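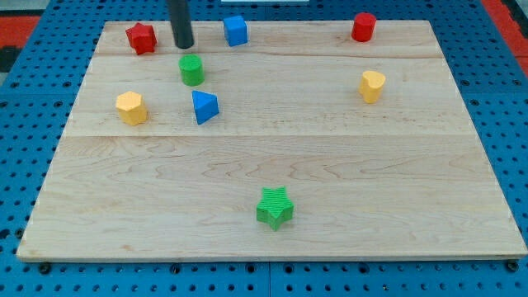

Section 4. Recording Demonstrations on the Block Board

4.1 Purpose of this section

This section describes how an operator records demonstrations for the block-pushing task on a Vumodau workstation. The operator moves the arm by remote control, using the Droment hand controller, while the workstation stores the arm position and the camera images. The stored recordings are later used to train the arm to carry out the same pushes without an operator.

Operators must have completed Section 2 (Safety) and Section 3 (Arm Start-Up) before beginning. The procedure for guiding the arm by hand is given in 4.7 and is to be used only where stated.

4.2 The board and the blocks

The task board is a flat maple panel mounted on the blue perforated base. It must be fastened at its front edge before any recording is made. The standard layout uses eight blocks: a red star or pentagon (recorded in the task list as "red star"), a blue cube, a red cylinder, a green cylinder, a yellow hexagon, a blue triangle, a yellow heart and a green star. Because several blocks share a color and others share a shape, an instruction must always name both. "Push the star" is not a valid instruction.

The arm carries a plain cylindrical rod with a rounded tip. The rod has no moving parts and cannot grasp or lift. All tasks are completed by pushing blocks across the wood.

NOTE: Blocks do not need to be placed in any set order. A varied starting layout is preferred. Leave open wood on at least one side of the block named in the instruction, so that the rod can reach it.

4.3 Preparing the station

1. Confirm that the emergency stop is released and within reach of the operator's chair.
2. Wipe the board with a dry cloth. Do not use polish or spray cleaners. They change how the blocks slide, and recordings made before and after cleaning will not match.
3. Press on each front corner of the board. If the board moves, tighten the fasteners before continuing.
4. Set all blocks on the wood. No block may overhang the edge or rest on the perforated base.
5. Turn on the station lights and close the window blind.
6. On the Hendriks recording screen, select Live View and check that the whole working area of the board is visible.

CAUTION: Keep hands off the board whenever the arm status light is green. To move a block by hand, press Pause, wait for the light to turn amber, and then reach in.

4.4 Setting the rod height

The rod must travel just above the wood. If it is too high, it will ride over the edges of the blocks. If it is too low, it will scrape the board and the arm will stop on a force fault.

1. Select Tool Height from the Set-Up menu.
2. Move the rod to an open part of the board.
3. Lower the rod in single steps until a sheet of ordinary office paper can be pulled from beneath the tip with light drag.
4. Raise the rod by one step and press Save.
5. Repeat the paper check near each corner. If the drag differs from corner to corner, the board is not level. Refer to Section 3.6.

NOTE: The height setting is held until the station is shut down. It must be checked again after every restart and after any force fault.

4.5 Recording a demonstration

1. Enter your operator code. Recordings without a code are rejected at upload.
2. Read the instruction shown on the screen, for example: "Push the green star toward the yellow heart."
3. Take hold of the hand controller and press the enable switch halfway. The arm will not follow the controller unless the switch is held in this position.
4. Press Record. A short tone sounds.
5. Bring the rod behind the block, on the side opposite to the direction of travel. Go around other blocks wherever there is room.
6. Push with a slow, even motion. If the block begins to turn away from the rod, back off, move the rod to the other side of the block's center, and push again. Corrections of this kind are useful and should be left in the recording.
7. When the instruction has been met, move the rod clear of the block and hold it still for two seconds.
8. Press Stop. Select Keep or Discard.

Each recording may last up to 63 seconds. The Hendriks software stops the recording automatically at this limit and marks it as incomplete. Incomplete recordings are not used in training, but they are to be kept.

After every 30 recordings, pause the station and rearrange the blocks by hand. Between these pauses, begin each new instruction from wherever the blocks were left.

CAUTION: Releasing the enable switch stops the arm at once. Fully squeezing the switch has the same effect. Do not tape, wedge or otherwise hold the switch in position.

4.6 When to discard a recording

Select Discard if any of the following occurred:

- a block left the board
- a block tipped over during the push
- a hand, sleeve or cable entered the camera view
- the arm stopped on a fault
- the operator pushed the wrong block and completed the wrong instruction

Do not discard a recording only because the path was slow or untidy. A first set is complete at 100 kept recordings, and a full training set at 700. The counter at the top of the screen shows kept recordings only.

4.7 Guiding the arm by hand

Hand guiding is used to teach the park position and the four board corners. It is not used for block tasks, as the operator's hand would appear in the images.

1. Clear all blocks from the board.
2. Select Hand Guide. Wait for the amber light.
3. Hold the arm by the padded Brakus collar. Do not pull on the rod.
4. Move the arm to the required position and press Store on the collar.
5. Let go of the collar and select Exit before replacing the blocks.

Questions concerning this section should be directed to Su-chen Siu, Operator Training.

Comments (3)

rig2_evenings
Step 4 in 4.4 should say what to do if Save is grayed out. Ours was, until we logged out and back in.

M. T.
Is the two second hold at the end counted in the 63 seconds? We lose a lot of long pushes right at the finish.

Su-chen Siu
Yes, the hold is counted. Stop is the end of the recording. The note on Save will go into the April revision.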